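August 2019

Up early and spent the morning at Letedlow again, on the drawer. I have decided that opening and shutting a drawer is the fairest test of whether a machine can help around a house. Nearly everything we want put away goes into one, and a person does it with a hip while carrying the laundry.

The unit on the bench is the small plastic kind with dark drawers and white handles. The handles have picked up scuffs and so has everything near them. The first job on my list is getting a finger behind a handle without shoving the whole thing back toward the wall. 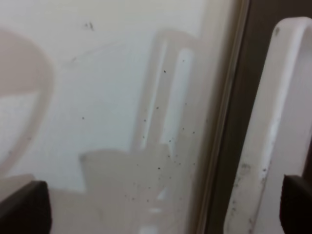

White handle, close up, with its marks.

Pulling is easier than I thought in November. Pushing shut is worse. A light drawer goes crooked if it's pressed off center, and then the arm keeps pressing. A child would feel that and wiggle it. I wrote in the log that we need the wiggle. I also want to try a softer push at the start.

Lunch at the desk. Read the Tuvalside brochure, which promises a tidy kitchen by 2 p.m. every day for a monthly fee. I don't believe it. They show no drawers at all.
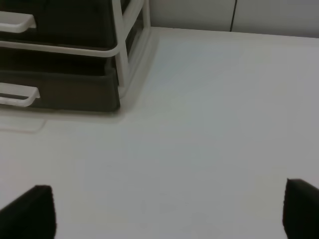 My sister thinks I've got the wrong test anyway, and told me on the phone that she would hand over the dishes and the bathroom floor tomorrow but doesn't care who shuts the drawers, and that if it takes ten minutes to put away a spoon she'd sooner trip over the thing and sell it. She has a point about the speed. On the shop floor at Stonau a slow arm can run all night. At home it's in the way.

I set the target at 100 clean pulls in a row before we put anything inside. After that, socks, then cutlery.

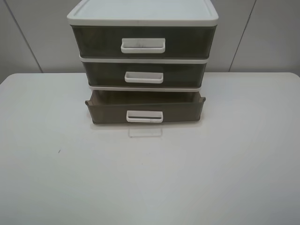 The bottom drawer is the one I'd plan the week on. It sits low, close to the tabletop, and there is little room to come at the handle from underneath. Start there, then move up. Need to order more grip pads and return the Benítez catalog.

Home by six. Emptied the dishwasher myself.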